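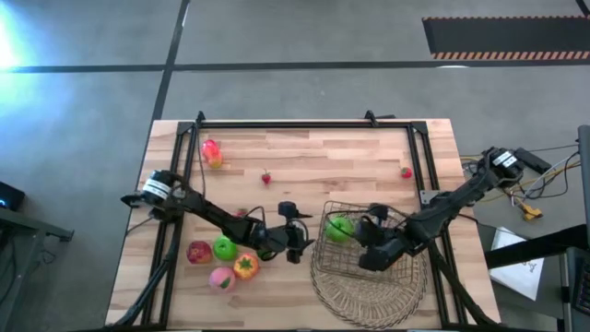 What do you put in the basket first?
Apples. They're hard, they sit still and they don't mind being underneath. Strawberries go in last.

Durnley Fruit Notes
README, last tidied in April

A small set of notes on moving fruit from a wooden tabletop into a round wire basket, a job most households manage without a README. There are 1,055 entries, one per go, kept in 33 text files because Rory Urquhart likes short files.

Fields
fruit: what it was. "Peach or apple" is a permitted value, after a long afternoon.
basket: flat or tipped
bruise: none, slight, crumble
remarks: mostly Gavin Laing's, mostly about plums

Known problems
Files 2 and 9 use "satsuma" for anything orange. Pears fall over and were marked down for it, perhaps unfairly. The bruise scores are Shona Crichton's up to file 9 and Nithin Varghese's after that, and Nithin is kinder.

Use
Free to copy. Corrections to Shona, fruit to anyone.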